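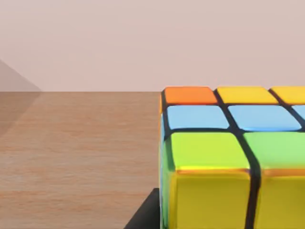
Aug 13, 2022

Second round on the shellac samples for the tabletop job. The first set from June is still on the rack and has stopped changing as far as I can see, so I'm using it as the reference from now on.

Mixed a new batch from the Kedex flakes, two pound cut, in the wide jar. The flakes took most of the night to dissolve even with shaking, and there was a lump stuck to the bottom this morning that I had to break up with a stick. Strained it twice through a paint filter. Color is a little lighter than the June batch, which came from the end of the old bag. Grigore thinks the old bag had been open too long. Could be. The June pieces did dry slower.

Test boards are maple offcuts, all from the same plank, planed and then sanded to 220 by hand. I cut them down to 500 mm so they would fit the rack. Numbered on the back in pencil, 1 to 6. Number 4 has a small knot near one end – ignore that end when comparing.

Coats so far:
Boards 1 and 2: three coats by pad, 30 minutes between coats.
Boards 3 and 4: three coats by brush, same wait.
Boards 5 and 6: one thin washcoat only, then left alone. These are for the Vindden varnish on Tuesday's list, if Stela still wants that comparison. Ask her.

The pad boards look better already. Brush marks on 3 are bad at the start of each stroke, where I was loading too much. Number 4 came out cleaner after I wiped the brush on the jar first. I used the Cikex brush for both. It sheds. Picked out four or five bristles and there is one still in the second coat of number 3, left side.

Rubbed out a corner of board 1 too early to see what would happen. It gummed up the paper right away. Waiting the full week for the rest.

Ieuan came by to look at the sheen and said the customer wants it flatter than any of these. He suggested going up to 4000 grit with a little oil and then stopping, no wax. I would have guessed that leaves it shinier, but he did the Rusu counter that way and it came out dull enough. Will try it on board 2 and do board 1 with steel wool and wax as planned, so we have both side by side.

Humidity was high all afternoon. No blushing on any of the boards yet, but I moved the rack away from the door. Štěpánka has the meter, need it back.

To do:
Label the jar with today's batch. Didn't do it yet.
Order alcohol, down to the last can.
Water drop test on the June set, one hour and overnight.
Sand the knot end off number 4, or just cut it.
Find out from Aurel if the underside gets finished too. The drawing doesn't say. If it does we need another 500 g of flakes.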